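Monday morning, second coffee, and I am ready to write a thread on what I learned from teaching a robot by remote control. In simulation only, so no furniture was hurt. 1/

Background: I joined the Grestholm project in April. My part is to record demonstrations. I drive the arm with a hand controller, the computer saves everything I do, and later a model is trained to copy me. So if I have bad habits, the robot will have them too. 2/

I have recorded 762 demonstrations until now. Of these, 225 went to the bin. Most of the bad ones come from my first two weeks, when I did not yet understand how slow I must be. 3/

The hardest thing for me was the wrist view. You look over the gripper, from behind, and the whole world is one flat colour. No shadow, no pattern on the floor. Your eyes have nothing to measure with. 4/
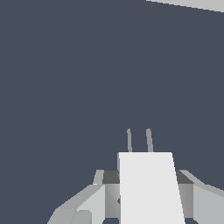
I asked Inese Rebane how she manages, because her recordings are so smooth. She told me to stop looking at the fingers and look at the edges of large things. If an edge grows evenly, you are going straight. If it tilts, your wrist has turned and you did not notice. 5/

It took me some days to trust this. My hand wanted to correct all the time, a little left, a little right. When you play it back it looks like a nervous person trying to thread a needle. 6/

Tarek Daher has a script that counts the small corrections in each recording. He calls it the Netov score (I don't know why, it was called so before I came). My worst recording had 2838. I was quite proud in a sad way. 7/

What helped: I pause before I start to approach. Both fingers open, arm still, one breath. Then one movement, as long as I can make it. If it goes wrong I let it go wrong, and I record a new one. Repairing in the middle teaches the robot to need repairing. 8/

Chinyere Tijani does not fully agree with me on this. She says that some repairs should stay in the data, otherwise the model does not know what to do when it misses. I think she has a point – we now keep a separate folder for "missed and recovered", and it is growing. 9/

Another thing is distance. Small objects far away are only a few dots on my screen, and I must decide my direction from these dots. I used to rush the first part of the way to see them better. Now I go at the same speed from the beginning. 10/
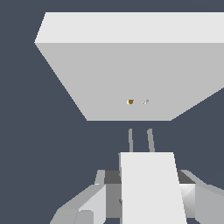 Wrist view in the simulator: the big block, two tiny objects at its lower edge, gripper still well short of them.

Some people asked me if it would be easier to write the path in code. For one fixed position, yes, I think so. But we move the objects between recordings, and after many changes I find my hand is quicker than my code. Maybe my code is just not very good. 11/

Practical advice if you begin with this: lower the sensitivity of the controller more than you think is needed. Rest your elbow on the table. Stop after 40 minutes, my recordings after this time are always worse, and I have Tarek's graph to prove it. 12/

And write a note for each recording at once, also for the bad ones. One line is enough. I did not do it in the beginning and I had to watch many of them again to find out why I had rejected them. It was a long afternoon. 13/

Next I will try the same task with the left hand, as Sumeya Teshome wants to compare. I expect a new record on the Netov score. If you also record demonstrations, tell me please which controller you use, mine is starting to stick on one button. 14/14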